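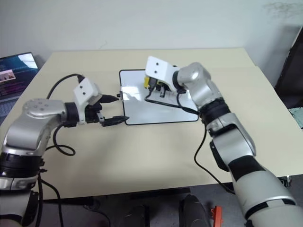 Two arms with grippers over a beige table

Coding self-reported ancestry when people tick more than one box

I have 1470 completed surveys from Hasville on how residents describe their race and ancestry. Respondents could tick as many categories as they liked, and 79 ticked two or more. My advisor wants a single variable for the tables. Is a "multiracial" category acceptable, or should I assign each person to the first box ticked?
Sebastian Văduva

Do not use the first box. Order on the form mostly reflects the order you printed, so you would be measuring layout. Keep one yes/no column per category and derive the single variable from those. With 79 cases a combined category is workable for a summary table, but report the combinations in an appendix. Also state the exact question wording – "race", "ancestry" and "ethnic origin" get different answers from the same person.
Matić

We just used "other" for ours and it was fine.
Sundholm

"Other" loses the information and mixes these people with write-in answers. One addition to Matić: if you compare with older data, check whether multiple responses were allowed. The US census has permitted them only since 2000, so an apparent rise across that date is partly a change in the form. I would also suppress any combination with very few people, as a town that size makes them identifiable.
Cistine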